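# Utensil sorting (household robotics)

**Utensil sorting** is the chore of picking up spoons, chopsticks and similar items from a table or counter and putting them into a holder. In household robotics it is used as a test task, along with folding towels and loading dishwashers. As of 2018-12-14 no machine sold for home use does it without help.

## Why the task is used

The job looks small. A child can do it, the objects are cheap, and a dropped spoon does little harm. Those points make it easy to set up in a rented apartment or a corner of a workshop. It also brings together several problems that factory robots mostly avoid. In a factory, parts arrive in known positions and face the same way. On a kitchen table they lie at any angle and often cross one another.

Clear plastic and glass are hard for depth cameras, which tend to look straight through them or pick up a bright spot in place of the surface. Thin round sticks are a different problem. The camera finds them well enough, but they roll when a finger touches them off center, and they turn in the grip once lifted.

A utensil holder adds a further step. The stick or handle has to be turned upright over the opening and let go at the right height. Many systems that pick up well fail at this point - the grip was fine for lifting but wrong for placing.

## Approaches

Most work falls into two groups. The older one plans each move from a model of the object. This works for a known spoon on a bare surface and gets slow when handles overlap. The newer one learns from people doing the same chore. A person may steer a robot from a distance, or may hold a gripper by hand and do the job directly. Hand-held grippers cost less and can be carried into real homes, where the tablecloths are patterned and the light is uneven.

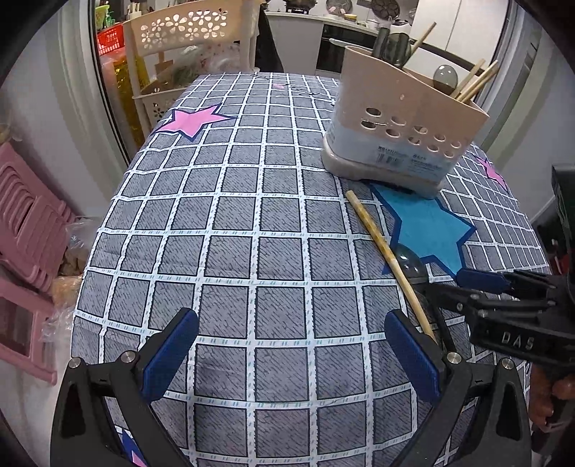
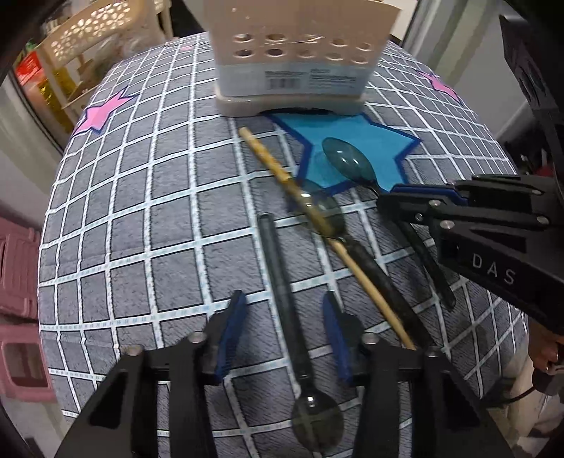 Spoons and a chopstick on a star-print tablecloth, with a perforated caddy behind them. 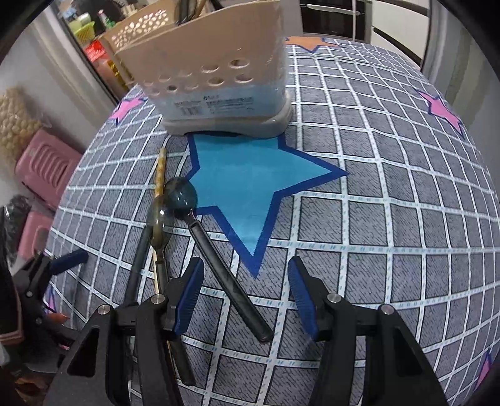
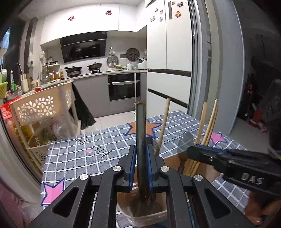
Two-handed work is more common in newer studies. One gripper can steady the holder while the other places, or one can pull a handle clear of a pile so the other can take it. The cost is that the two arms must keep out of each other's way, and the software has to decide which one moves first.

## Results

Published success rates are hard to compare. Groups use different utensils, and some count a spoon as sorted if it ends up anywhere in the holder, while others want the handle pointing up.

The Lomdale trial, run in May by Sebastian Avram, is often cited in discussions of the task. It made 200 attempts with a two-arm machine named Troltedus. Metal spoons lying alone were the easiest. Clear spoons and crossed chopsticks gave the most trouble, and the report lists three causes of failure: missed grasps, rolling, and hitting the rim of the holder. Avram wrote that the machine was "nearly five times slower than a person who is not hurrying."

A later setup at the Cletton workshop used softer finger pads. Rolling became less of a problem, but thin handles then sank into the pads and were harder to release.

## Shop-floor use

Related work has moved faster in industry. Boateng, a supplier to catering firms, runs a line that sorts washed cutlery by type. It spreads the pieces out on a belt first, so they rarely touch, and handles only metal items of known shape. Staff still clear jams and check for bent forks. The line is not a household machine in any useful sense - it is bolted to the floor and takes up most of a room.

## Open problems

- Telling clear utensils apart when they overlap
- Regrasping a stick in the air without setting it down
- Working with holders that tip or slide when bumped
- Knowing when an item is dirty and should go to the sink

The last of these has had little attention. Most tests start with clean utensils, and a household machine would have to deal with both.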